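Looking after the kitchen arm

28th October

I've been promising Melaniia Pavliuk a proper write-up of how we keep the Biklow arm in good order, so put the kettle on, because I do go on a bit. Most of the job is checking that it still knows where the chopping board is. We nudge the board without meaning to, and a small nudge is plenty to upset it.

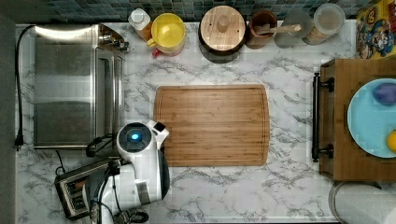

I always begin with the cables, running a hand along each loop (power off, please!) and feeling for anything stiff or pinched. After that come the bolts at the base, done up evenly, and a wipe over the white covers with a barely damp cloth.

Then I bring it over the board at a crawl, with one hand near the stop button, and my notebook open at check number 139.
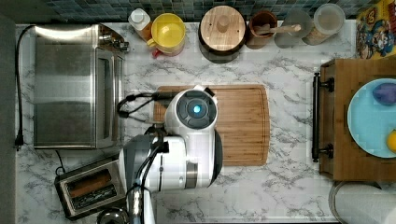

How often does the position need checking? Once a week does us nicely, and again whenever someone has had a good scrub of the worktop.

If it has drifted, I teach it the corners of the board afresh, starting with the near left one, and save under a new name so the old settings are still there to go back to.
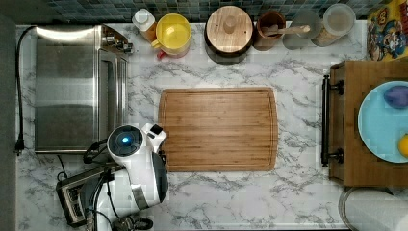

What I'm still puzzling over

There's a faint tick in the wrist joint on slow turns. Myroslav Mykhailiuk reckons it's grease, and I'd like him to be right, so I'll try that first and write again in March.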